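Ticket: Router drops the connection every evening
Product: Flikport home router
Status: Waiting for customer

Hello, I write again about the same problem from April. My Flikport loses the internet every evening for 3 minutes, sometimes two times in one hour. The green light stays on, but no page will open. In the morning everything works well.

What I have tried until now:
- restarted the router and waited 300 seconds before switching it on
- changed the cable to the wall socket
- moved from channel 6 to channel 12
- disconnected all the devices except one laptop

With only the laptop connected by cable, the drop came also. For this reason I think the wireless part is not guilty.
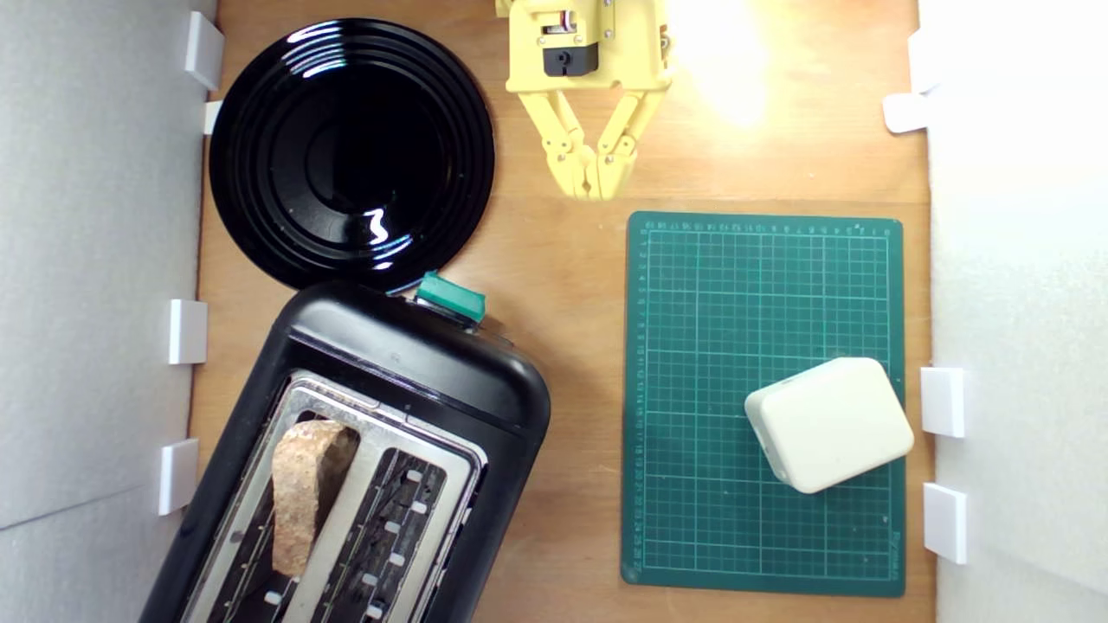 Posted by Kelmendi | Customer | 3 replies

Your colleague asked me to update the firmware. I did it, and the version page now shows the new number. The first evening was quiet. On the second evening the connection went away again at 19:40 and came back at 19:43.

In the log I find the line "lease renewal failed" each time, just before the drop. Could you please tell me if this comes from your device or from my provider, Cleler? They say their line is fine and I should ask you.

I can send the full log if you tell me which format you prefer.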